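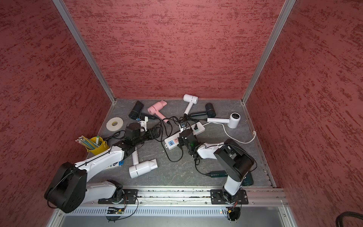

Two arms, one power strip and a floor full of hair dryers at the Venamby workshop in Hedell.

I've plugged in a hair dryer most mornings of my adult life without giving it a thought, so it was a bit humbling to spend an August afternoon making a complete hash of it by remote control.

The Venamby lot rent a unit behind the old Muvthorpe bus depot, and they collect examples. That's the whole job! Someone steers the pair of arms through a chore, everything the arms do gets saved, and the recordings go off to a learning system called Makokha, which tries to pick up the knack. When I visited they had 3896 of them on the shelf, and 1498 were plugs and sockets (cables are horrible, I was told, and I now believe it).

The trick is mess. A tidy floor teaches you tidy floors, so they chuck in pink dryers, white ones, black ones, a roll of tape, a yellow bucket of pencils, and let the leads tangle as they like. One gripper steadies the strip while the other goes after a plug, or that's the plan. Mine mostly nudged things about.

I had 10 goes and managed 2. The failures get kept as well, with a note of what went wrong, which cheered me up no end – somewhere in there is me, shoving a plug sideways for almost a minute and muttering.

They swap everything round between takes and start again. I asked whether it got boring and was handed a cup of tea and the controls for another turn.

Filed under: Tech & Tinkering

Contact us | Advertise | © Hedell Magazine | Back to top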